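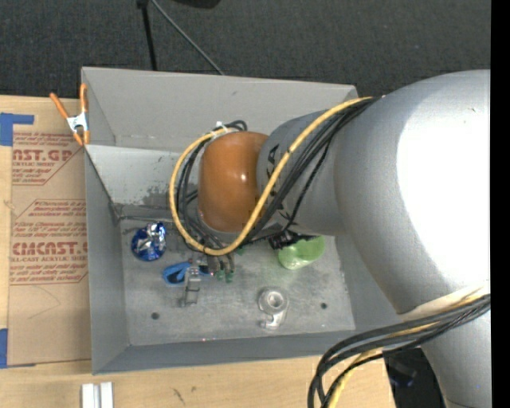 ## 工单 281:Zerness 现场多轨录音有周期性爆音,附带底噪问题

状态:已解决(遗留一项,见末尾)
优先级:高
提交方:Makori 现场技术组
处理方:录音与归档支持
涉及设备和服务:Drorik 接口箱、场地数字调音台、录音笔记本、Pinivgate 上传端

### 问题描述(提交方原文)

八月那场 Zerness 的演出录了全程多轨。现场听不出异常,观众区和返送都正常。回来打开工程,合成器左右两轨和提琴拾音轨上有很轻的“嗒”声,安静段落特别明显。这支乐队有大段长音,一个音拖很久,盖不住。乐队想把整场作为一首曲子发布,中间不剪。

另外提琴那一轨有低频嗡声,开场前就有,一直到结束。

请帮忙看两件事:
- 已经录下来的素材能不能救;
- 下一场之前设备怎么改,同样的配置还要用。

### 首次回复

收到。请补充以下内容:

1. 原始多轨文件,不要导出后的版本,也不要做过归一化的;
2. 调音台的场景文件;
3. Drorik 控制面板的截图,要能看到采样率和时钟来源;
4. 舞台接线的手绘图或文字说明;
5. 录音软件的缓冲设置。

处理期间请不要在原始文件上做任何降噪。如果已经做过,告诉我们用的是哪个版本。

### 提交方补充

文件已放到共享目录。没有做过降噪,只在副本上拉过一次音量。

接线情况:
- 合成器两路直接进 Drorik 接口箱的线路输入;
- 提琴拾音先进乐手自己的踏板,再进有源 DI,DI 出来进接口箱话放;
- 磁带循环机单声道,走另一只无源 DI;
- 两支环境话筒进调音台本地输入,再由调音台通过数字口送给接口箱;
- 接口箱接笔记本,USB。

采样率两边都是 48 kHz。缓冲设的是 256。控制面板截图没有当场留,是回来后重新接上拍的,设置应该没有动过。

笔记本当时插着电源,电源和提琴踏板不在同一排插座上。踏板那排是从舞台右侧墙上接的,笔记本和接口箱从控制台那边接。

### 检查记录 A:爆音

先在合成器左轨上做了标记。把前面一段长音放大,爆音出现的间隔几乎一样,每 19 秒一次。又在中段和结尾各取一段核对,间隔没有变化。

规律性的爆音一般不按缓冲不足处理。缓冲不足引起的断点通常时密时疏,和电脑当时的负载有关系。我们还是查了一遍录音软件的日志,整场没有丢缓冲的记录。

波形放大到采样级别后,每个爆音处有一个采样的错位,前后波形本身是连续的,中间少一个点。低频长音上这个错位很小,有谐波的地方听起来就是一声“嗒”。

需要确认的是为什么环境话筒那两轨没有爆音,而模拟输入反而有。如果是数字口不同步,按常理应该出在数字口进来的两轨上。

看截图:Drorik 面板的时钟来源是“自动”。调音台场景文件里时钟是“内部”。

查接口箱的说明书,“自动”的意思是检测到有效数字输入时跟随外部,检测不到时退回内部。面板另有一项“数字输入重采样”,截图里是打开的。打开以后,数字输入会先转到接口箱自己的时钟上,这时“自动”不再跟随外部。也就是说两台设备各跑各的,数字口进来的环境话筒经过重采样,所以没有爆音。

到这里只能解释环境话筒那两轨为什么干净,还不能解释模拟轨。

### 检查记录 B:模拟轨的错位来源

请提交方再确认录音软件里选的是哪个设备。

提交方回复:选的是系统里的聚合设备,不是 Drorik 本身。当时想把笔记本自带的耳机口也用上,给台边的技术人员监听,就把两个设备合在一起了。主时钟选了哪个不记得。

随后提交方发来了聚合设备的设置截图。主时钟是笔记本内置输出,Drorik 一栏的“漂移校正”没有勾选。

这样就对得上了。录音软件按笔记本内置声卡的时钟取数据,接口箱按自己的时钟送数据,两边差一点点,积累到一个采样就丢一个。换算下来两个时钟只差百万分之一左右,属于正常误差,两台设备本身都没有坏。

剩下的矛盾是环境话筒两轨。它们也从接口箱进电脑,照理应该在同样的位置丢采样。重新检查,两轨上同样的时间点确实也有错位,只是现场空气声本来就杂,听不出来。提交方最初说“没有爆音”,是凭耳朵听的,我们在记录 A 里也没有逐点核对就采用了这个说法。记录 A 关于重采样的那一段,对本次故障没有影响,保留在这里备查。

### 复现

在工作间用同型号接口箱复现。输入一个 220 Hz 的正弦波,录制时间不长,够看到几次错位就行。

| 测试 | 录音软件所选设备 | 漂移校正 | 结果 |
|---|---|---|---|
| 1 | 聚合设备,主时钟为内置输出 | 关 | 有规律错位 |
| 2 | 聚合设备,主时钟为内置输出 | 开 | 无错位 |
| 3 | 聚合设备,主时钟为 Drorik | 关 | 录音无错位,耳机口有轻微断点 |
| 4 | 直接选 Drorik | 不适用 | 无错位 |

测试 1 的间隔和提交方的不一样,我们这边更长一些。每台笔记本和接口箱的时钟偏差不同,间隔也会不同。

测试 2 虽然没有错位,但校正会对接口箱来的信号做重采样。录多轨时不建议这么用,能直接选设备就直接选。

### 检查记录 C:提琴轨的嗡声

频谱上主要是 50 Hz 和它的倍频,100 Hz、150 Hz 都能看到,150 Hz 比 100 Hz 高。演出前的空轨上已经有,电平稳定,和演奏无关。

第一个怀疑是两排插座之间形成了地环路。请提交方在场地按原来的接法接一遍,依次做以下操作,每一步录半分钟:

1. 全部按演出当天接好,踏板通电,不接提琴;
2. 拔掉笔记本电源,用电池;
3. 笔记本电源插回,DI 的接地开关拨到断开;
4. 开关拨回,踏板电源改从控制台那一排取;
5. 踏板整个绕过,提琴直接进 DI。

提交方回复:

- 第 1 步有嗡声,和录音里一样;
- 第 2 步几乎没变,高处一点细碎的“滋滋”声没了;
- 第 3 步明显变小,还剩一点;
- 第 4 步嗡声基本消失;
- 第 5 步干净。

另外说明,磁带循环机那一路没有问题,它走的是无源 DI,带变压器。

第 3 步没有完全消失,估计踏板到 DI 之间的那根线也有问题。请检查线的屏蔽层。提交方拆开插头后看到屏蔽层只剩几根丝连着,换线后重复第 3 步,底噪和第 4 步相当。

结论:主要原因是踏板和接口箱从两处取电,形成地环路;次要原因是踏板输出线屏蔽不良。

注意:以上所说断开接地,只指 DI 上的信号地开关。不要动任何电源插头的保护接地,也不要用去掉接地脚的转接头。

### 已录素材的处理

爆音部分:

错位间隔固定,可以先按间隔生成标记,再逐个核对。所有轨在同一时间点丢同一个采样,所以各轨之间没有相对偏移,不需要重新对齐。处理时在每个标记处做短距离插值,范围只取错位前后几个采样。

没有用整轨的自动去爆音。试过一次,磁带循环机那一轨上有些短促的接头声也被去掉了,那是作品里原来就有的声音。乐队听过对比后也要求保留。

提琴轨和合成器轨全部处理。环境话筒轨只处理最后一段很静的部分,其余没动。

嗡声部分:

取开场前的空轨做参考,用窄陷波处理 50 Hz 和几个倍频。提琴有一个长音正好落在 150 Hz 附近,陷波打开以后那个音会变薄,所以在那一段把 150 Hz 的陷波关掉,前后各做缓慢过渡。过渡时间试了几个值,最后用得比较长,短了能听到嗡声进出。

处理后的文件和原始文件分开存放,原始文件设为只读。

### 附带问题:Pinivgate 上传失败

提交方在工单里追加:处理后的立体声混音导出成 FLAC,文件 568 MB,上传到 Pinivgate 时进度走完以后提示“文件无法处理”,重试 3 次都一样。

检查后发现两个问题。

一是文件的位深标记。导出时选了 24 位,但文件里带了一段很长的标记点信息,就是我们修爆音时生成的那些标记,导出时一起写进去了。去掉标记后重新导出,同样的内容可以上传。

二是曲名字段。乐队给的标题里有换行,从文本文件里复制过来的。上传页面里看不见,保存时会报错。删掉换行后正常。

Pinivgate 的提示对这两种情况给的是同一句话,所以分不出先后。我们分别试过,只改其中一个仍然失败,两个都改了才通过。

### 下一场之前的设置清单

请打印后放在控制台。

- [ ] 录音软件的设备直接选 Drorik,不用聚合设备
- [ ] 台边监听改从接口箱第二耳机口取
- [ ] 调音台时钟设为内部,接口箱时钟设为外部数字输入,不用“自动”
- [ ] 接口箱的“数字输入重采样”关闭
- [ ] 锁定灯常亮以后再开始录;闪烁时检查数字线
- [ ] 提琴踏板的电源从控制台那一排取
- [ ] 踏板输出换新线,旧线剪掉插头后丢弃
- [ ] 试音时录一段长音,回放时戴耳机听,至少听完一分钟
- [ ] 空场录半分钟底噪,单独存一个文件

关于第三条:调音台做主时钟,是考虑到两支环境话筒从它那里进来。如果哪一场不用环境话筒,数字线也不接,接口箱要改回内部,否则会一直找不到时钟。

### 提交方反馈

下一场按清单做了。录完以后看过提琴轨和合成器轨,没有再出现错位。提琴轨空场底噪比上次低很多,演出时乐手说返送里也安静了一些。

有一条没有做到:控制台那排电源到舞台的距离不够,临时加了一根延长线,沿舞台前沿走,用胶布贴住。场地答应以后在舞台右侧另装一组和控制台同路的插座,时间没定。

台边监听用了接口箱第二耳机口,音量偏小,换了阻抗低一点的耳机就够了。

Zerness 听过修复后的版本,没有提修改意见,只要求曲子开头多留一点空场的声音,已经重新导出并替换。

### 遗留

- 场地舞台右侧的插座未改造,改造前继续用延长线。
- 以前几场也用过同一个聚合设备录音,归档里可能有同样的错位。请提交方列出场次,另开工单处理,不要并到本单。

本单关闭。原始多轨、修复工程和两版导出文件已归档,测试录音保留到下一次设备检查。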